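# Füller trocknet ein nach paar Tagen – was tun?

Moin zusammen, neu hier, kurze Frage weiter unten. 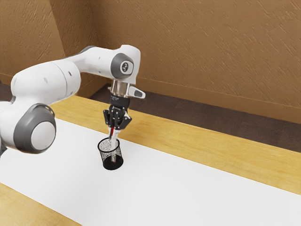
Kann ich einen Füller, der innen verkrustet ist, einfach über Nacht in Wasser legen?

Den Tintenleiter und die Feder ja, den ganzen Füller lieber nicht. Kappe und Metallteile bleiben draußen, lauwarmes Wasser, kein heißes.

So stand das jedenfalls in der Anleitung zu meinem Irix. Hab ich gemacht. Zweimal. Trotzdem: drei Tage liegen lassen, kratzt, setzt aus, erster Strich kommt gar nicht. Tinte ist die schwarze von Tindall, aus dem Glas, mit Konverter. Papier normales Kopierpapier. Was mach ich falsch?

Gruß
kleckserin_hb

---

**Tintenfass53** schrieb:

Willkommen. Erstmal drei Rückfragen:

- Wie lagerst du den? Liegend, Feder oben, Feder unten?
- Wie alt ist das Glas?
- Klickt die Kappe noch richtig ein?

Die Irix-Kappen haben innen so einen Einsatz. Wenn der locker sitzt, zieht Luft rein und du kannst spülen bis du schwarz wirst. (Blau. Egal.)

---

**kleckserin_hb** schrieb:

Feder oben meistens, auf der Arbeit in der Federtasche auch mal quer. Glas hab ich im August aufgemacht. Kappe klickt, aber nicht so satt wie am Anfang, stimmt schon.

---

**Tintenfass53** schrieb:

Dann würd ich auf die Kappe tippen. Test: Kappe abziehen, Lippen an die offene Seite, kräftig saugen. Bleibt sie hängen, ist sie dicht. Zieht Luft durch, ist da irgendwo ein Loch oder Riss.

---

**mausgrau** schrieb:

Manche Kappen haben ABSICHTLICH ein Loch! Wegen Verschlucken bei Kindern. Und bei dem Irix bin ich mir nicht sicher, ob der nicht auch eins hat, oben unterm Clip. Also der Saugtest sagt da garnix.

---

**Tintenfass53** schrieb:

Das Loch geht aber nicht durch den Einsatz durch. Der Einsatz muss dicht sein, sonst hätte die ganze Konstruktion keinen Sinn. Wenn man saugt und Luft kommt, kommt die zwischen Einsatz und Hülse. Gut, dann sagt der Test wirklich wenig. Nehm ich zurück.

Anders testen: Feder nass schreiben, Kappe drauf, zwölf Stunden hinlegen, schauen. Danach dasselbe mit einem Streifen Klebeband um den Spalt. Wenns mit Band besser ist: Kappe.

---

**kleckserin_hb** schrieb:

Mach ich heute Abend. Danke!

---

**Gemma Ashworth** schrieb:

Ich werf mal die Tinte in den Ring. Tindall Schwarz ist pigmentiert, steht winzig auf der Rückseite vom Karton. Pigment und drei Tage Pause, das geht in vielen Füllern schief. Ich hab das Zeug in einem Torkgate gehabt, der war danach ein halbes Jahr beleidigt.

Nimm was Farbstoffbasiertes. Blau vom Discounter, völlig egal. Wenn der damit eine Woche liegen kann, weißt du Bescheid.

---

**mausgrau** schrieb:

Tindall hat ZWEI Schwarz. Eins ist pigmentiert, das mit dem grauen Deckel. Das andere nicht. Welches hast du?

---

**kleckserin_hb** schrieb:

Grauer Deckel. Oh.

---

**Gemma Ashworth** schrieb:

Tja.

---

**federfuchser_nord** schrieb:

Ich widersprech mal. Schreib seit Jahren mit dem grauen Deckel, jeden Tag, Irix UND Torkgate, null Probleme. Pigmenttinte ist nicht giftig fürn Füller, man muss halt schreiben damit. Dieses ewige "bloß keine Pigmente" wird hier im Forum von einem zum nächsten weitergereicht und keiner hats selber probiert.

---

**Gemma Ashworth** schrieb:

Doch, ich. Steht zwei Beiträge drüber.

Und "jeden Tag" ist genau der Punkt. Sie schreibt alle drei Tage.

---

**federfuchser_nord** schrieb:

Dann ist das Problem das Schreibverhalten und nicht die Tinte.

---

**Gemma Ashworth** schrieb:

Sie soll öfter schreiben damit die Tinte zufrieden ist? Ok.

---

**Tintenfass53** schrieb:

Kinder. Kann doch beides sein, Kappe nicht ganz dicht plus Tinte die schnell antrocknet. Mit der blauen Tinte würd man die müde Kappe vielleicht nie merken.

Zum Spülen nochmal genau, weil oben nur "in Wasser legen" steht. Bei Pigment reicht das nämlich nicht:

1. Konverter raus, leer machen, separat spülen.
2. Feder + Leiter unter den Hahn, lauwarm, bis nichts mehr kommt.
3. Glas Wasser, ein Tropfen Spülmittel, EIN Tropfen. Konverter wieder drauf, aufziehen, ausdrücken, so 30 mal. Ja wirklich.
4. Nochmal dasselbe mit klarem Wasser, bis nichts mehr schäumt.
5. Feder nach unten auf Küchenpapier, über Nacht. Morgens sieht man am Fleck ob noch was drin sitzt.

---

**altpapier** schrieb:

Punkt 3 Spülmittel: bitte eins ohne Balsam, ohne Duft, ohne alles. Hatte mal eins mit Handpflege, danach ist die Tinte vom Leiter regelrecht abgeperlt. Hat ewig gedauert bis das wieder lief.

Und Finger weg von Spiritus, falls jemand damit kommt. Hat mir die Griffzone milchig gemacht.

---

**federfuchser_nord** schrieb:

Ammoniak. Ganz dünn. Zehn Minuten und fertig, statt dem Gepumpe.

---

**altpapier** schrieb:

Nicht bei nem Irix, da sind die Ringe aus irgendwas billigem. Laufen an.

---

**federfuchser_nord** schrieb:

Nur die Feder eintauchen. Ringe sind doch weiter hinten.

---

**altpapier** schrieb:

Und die Dämpfe bleiben vorne oder was. Muss jeder selber wissen. Einer Anfängerin würd ichs nicht empfehlen.

---

**kleckserin_hb** schrieb:

So, Zwischenstand. Hab erst den Klebebandtest gemacht (mit der alten Tinte noch drin). Ohne Band: erster Strich fehlt, dann kratzig. Mit Band: erster Strich kommt, blass, aber kommt. Also Kappe UND Tinte??

Dann gespült nach der Liste. Bei Durchgang 20 kam auf einmal noch ein richtiger schwarzer Schwall, obwohl vorher alles klar war. Wo saß der denn bitte.

---

**Tintenfass53** schrieb:

In den Lamellen, klassisch. Deswegen die vielen Durchgänge.

---

**mausgrau** schrieb:

Einsatz in der Kappe kannst du nachdrücken. Stumpfes Ende von nem Bleistift, gerade rein, sachte drücken bis es knackt. War bei meinem so. Klick danach wieder wie neu.

---

**Dean Fothergill** schrieb:

Vorsicht damit. Ich hab genau das gemacht und der Einsatz saß danach zu tief, Feder ist beim Schließen angestoßen. Spitze minimal verbogen, Feder hin. Ersatz gabs nur als komplettes Vorderteil.

Ersatzkappen gibts einzeln bei Firkthorpe. Haben lt. Katalog 1.466 Kleinteile, Sortierung ist eine Katastrofe, am besten anrufen. Donnerstags geht einer ran, der sich auskennt. Sonst eher Glückssache.

---

**mausgrau** schrieb:

Deswegen schrieb ich SACHTE.

---

**Dean Fothergill** schrieb:

Ich war sachte.

---

**Gemma Ashworth** schrieb:

Kappe für den Irix kostet bei Firkthorpe weniger als ein Glas Tinte, würd da auch nicht rumdrücken.

Lagerung noch: Feder oben ist schon ok gegen Auslaufen, aber wenn er ein paar Tage liegt dann lieber waagrecht. Tinte bleibt vorne am Leiter.

---

**federfuchser_nord** schrieb:

Feder unten. Mach ich seit immer so.

---

**altpapier** schrieb:

Feder unten, Zug, Sommer, helle Hose. Mehr sag ich nicht.

---

**federfuchser_nord** schrieb:

Zuhause im Becher natürlich. Unterwegs hab ich ihn auch Feder oben.

---

**kleckserin_hb** schrieb:

Noch ne Frage, Papier: kann das auch dran schuld sein? Auf dem Kopierpapier im Büro setzt er öfter aus als daheim im Heft. Dachte erst Einbildung.

---

**altpapier** schrieb:

Keine Einbildung. Billiges Kopierpapier fusselt, Fasern setzen sich in den Schlitz. Mit was Dünnem durchziehen, Folienstreifen oder so. Keine Rasierklinge! Und wo die Hand lag ist Fett vom Handballen, da setzt jeder aus. Blatt unterlegen.

---

**Tintenfass53** schrieb:

+1 fürs Blatt unterlegen. Ist bei mir die häufigste Ursache gewesen, Jahre nicht gemerkt.

---

**kleckserin_hb** schrieb:

Update nach gut einer Woche. Neue Kappe von Firkthorpe ist drauf (am Telefon bestellt, war nett, Lieferung bis zu zwei Wochen angesagt, war aber nach vier Tagen da). Blaue Tinte drin. Vier Tage Pause, erster Strich sofort. Waagrecht gelagert.

Den grauen Deckel heb ich auf, fürs Malen mit der Tauchfeder. Oder will den wer haben? Ist noch gut zwei Drittel voll.

---

**federfuchser_nord** schrieb:

Hier, ich! PN ist raus.

---

**Gemma Ashworth** schrieb:

War klar :)

Freut mich dass er läuft. Spül trotzdem alle paar Füllungen einmal durch, auch bei Blau.

---

**mausgrau** schrieb:

Und was ist jetzt mit der alten Kappe? Wenn du die eh wegwirfst könntest du das mit dem Bleistift ja doch mal probieren. Würd mich interessieren ob der Einsatz zu tief rutscht, wie Dean meint, oder ob das an seinem lag.

---

**kleckserin_hb** schrieb:

Probier ich am Wochenende und meld mich. Füller bleibt dabei aber weit weg.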